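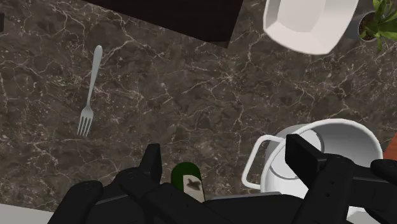

Flerkar Square is the old market square of Malia, a hill town I have now visited 6 times, and I'd go again on Wednesday if somebody paid my bus fare! It sits right at the top of the town, so you climb 125 steps from the lower gate (there's a road too, but it loops around forever) and come out under the clock tower, usually gasping.

History

The square began as a grain market and got its present shape after a fire took out the north side. The town rebuilt it in pale stone and put up the Dranura Column in the middle, in memory of the ferrymen who held the river crossing during a long winter siege. There are 37 names carved around the base. A few are so worn that I had to trace them with a finger, and one is spelled two different ways on two different sides – the guidebooks argue over which is right.

The column

The figure on top is a ferryman leaning on his pole, facing the river. It's the work of the sculptor Sadao Ebihara, who lived in Malia for 8 years and rented rooms over the bakery. His first design had the man sitting down, and the town council hated it. I've seen the sketch in the little museum on the east side and I like it better, to be fair, he looks properly tired.

Around the square

The Murakami Arcade runs along the south side and is where you want to be when it rains. The cafés are under there, plus a shop selling maps and a very good cheese counter. In December the ferrymen's supper is held in the open, with long tables set out around the column and a brass band that plays far too loud (wonderful, bring a coat).

The clock tower can be climbed in the mornings. Tickets are sold at the museum desk, which closes for lunch.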